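Laundry loading demos: is 50 per task variant enough, and do wrist views need the door in them?

We are recording teleoperated demonstrations for a two-arm setup. The task is to open the washer, take one garment out of the basket, put it in the drum and close the door. The basket goes on the floor in front of the machine. Start state as the head camera gets it:
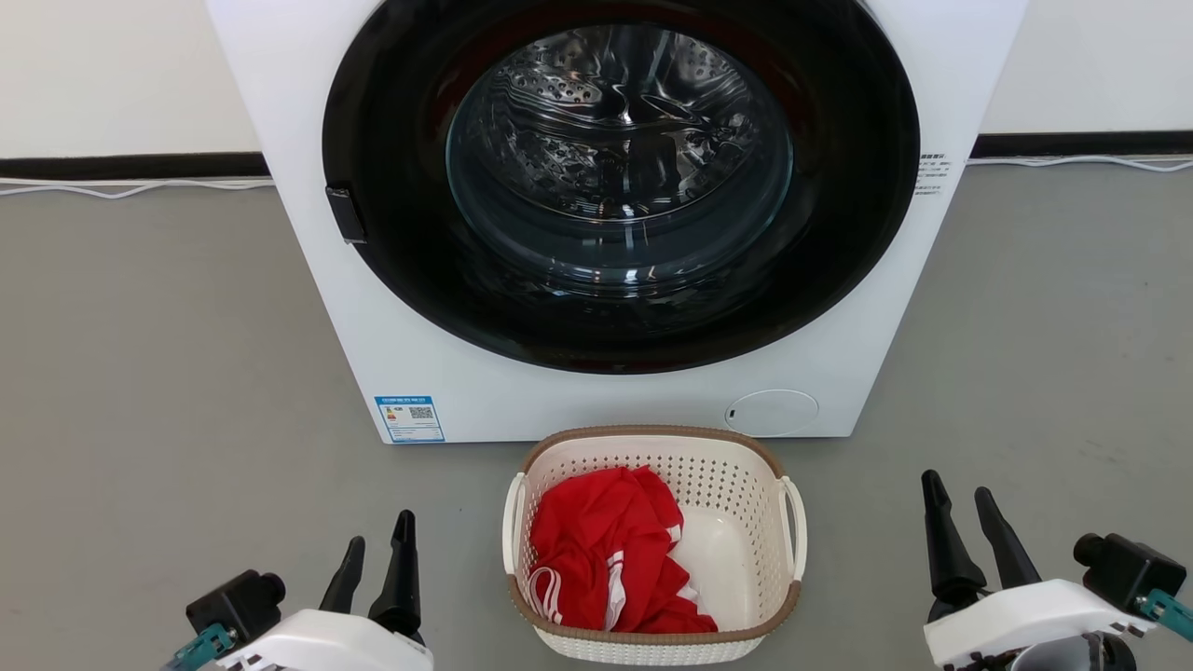 Flodeck Manipulation Group / Data Collection Help

We have 50 episodes per variant (garment, basket position) and 7 variants. The policy trained on these reaches the basket reliably but misses the door handle on most rollouts. Two questions. Should I record more of the same or split the task? And does the wrist stream need the door in it during the approach?

Asked by Tsz-kin Yuen, February 16, 2018

2 answers

Pieter Prins wrote:

Split it. Door opening and garment transfer fail for different reasons, and a single success flag per episode hides which one you have. We segmented our Ekovley set by hand into open, pick, insert and close, then trained with the segment index as an extra input. Door contact went up to 90 percent with no new recordings.

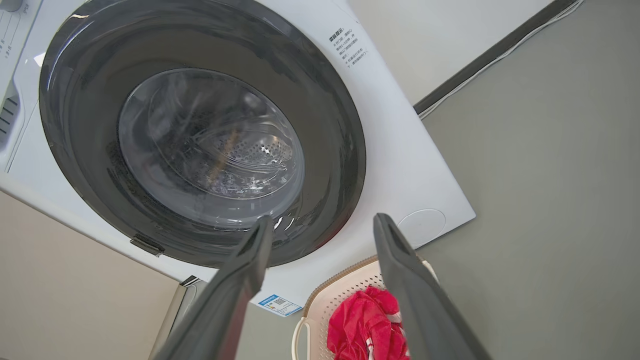
Wrist calibration is the next thing to check. If the mount has shifted between sessions, the fingertips will land on different pixels at the same joint angles, and the handle error follows directly from that. Log one fixed pose at the start of every session and compare. As for your second question, a wrist view with the door rim and the red cloth in it together, one fingertip near the rim, is useful for the approach and I would keep those frames. Trimming them to save disk space cost us a week in the Wako runs. Also vary the basket position continuously. Fixed spots get memorized.

Second answer:

Just record more. We went to 1000 episodes and it worked. Did not change anything else. Check that your timestamps line up, ours were off until April.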